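Cómo organizar cajones y estantes llenos de cositas pequeñas

Publicado en Casa y orden · 2 respuestas

Prasanna Munshi
Hola a todos, a ver si me podéis echar una mano, que ya no sé por dónde tirar. Tengo una estantería en el pasillo y un cajón del escritorio que se han convertido en el cementerio de las cosas pequeñas: recuerdos de playa, muñequitos de goma, llaveros, cajitas, estuches de lentillas, pulseras sueltas... No quiero tirarlo todo porque hay cosas que guardo desde 2002 (sí, soy de esas personas), pero cada vez que busco algo acabo vaciándolo entero encima de la mesa y luego lo vuelvo a meter a puñados.

Compré unos separadores Candik que me recomendaron y no me sirven, son demasiado estrechos y las estrellas de mar no caben ni de lado. ¿Qué hacéis vosotros? ¿Cajas abiertas, con tapa, por colores? Y otra duda, ¿las conchas y los corales se limpian con algo antes de guardarlos? Me da la sensación de que sueltan arenilla.

¡Gracias de antemano!
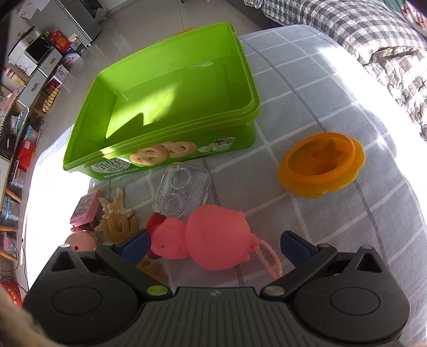
Asanka Paul
¡Uy, te entiendo perfectamente! Yo pasé por lo mismo cuando me mudé y al final lo que me funcionó fue olvidarme de los separadores y usar cajas abiertas de colores chillones. Yo empiezo siempre por extenderlo todo en una superficie, con la caja vacía al lado, y voy mirando qué es cada cosa: en mi caso salió el cerdito rosa de goma, ahí panza arriba con su tira de cuentas, la estrella de mar seca y un estuche de lentillas transparente, todo revuelto alrededor de la caja verde lima. Y claro, visto así se nota enseguida que no pueden vivir juntos, porque la estrella raspa y el estuche se raya solo con mirarlo. Yo haría tres montones y ya: lo de playa por un lado, los muñecos y colgantes por otro, y lo que usas de verdad (lentillas, pilas, gomas del pelo) aparte y a mano, en el baño si puede ser.

La caja sin tapa me gusta más porque ves lo que hay dentro y no te da pereza devolver las cosas a su sitio. Con tapa yo acababa dejándolo todo encima, te lo juro. Eso sí, coge polvo, así que cada 2 meses la vuelco y le paso un trapo. La mía es de plástico, se lava en el fregadero y como nueva.

Lo de la arenilla: a las estrellas secas no les pongas agua, que a mí una se me quedó blandurria y olía fatal durante días. Brocha suave (una de maquillaje vieja va de maravilla) y a correr. Los corales, o lo que sean esas cosas con bultitos que recogemos todos, igual, en seco. Si te gustan mucho, mejor en la estantería que en una caja, que las puntas se parten con nada.

¡Ah! Y a los llaveros con tiras de cuentas búscales un ganchito, porque se enredan entre ellos que da gusto. Yo puse 5 ganchos adhesivos por dentro de la puerta del armario y caben todos.

usuario_Misteo
Yo lo tiraría casi todo, la verdad. Si llevas desde 2002 sin usarlo no lo vas a usar ahora. Haz fotos a lo que te dé pena y fuera.

Prasanna Munshi
Jajaja, gracias, Misteo, pero no va a pasar, que cada cosa tiene su historia. Asanka, lo de la brocha lo pruebo esta misma tarde. Una pregunta más: ¿los ganchos aguantan bien o se despegan con el calor? Los que puse yo en julio duraron un suspiro.

Asanka Paul
Los míos aguantan, pero limpié la puerta con alcohol antes y los dejé toda la noche sin colgar nada. Si tu puerta es de las rugosas, mejor una barrita de cortina de las finas con anillas. ¡Ya nos contarás qué tal queda!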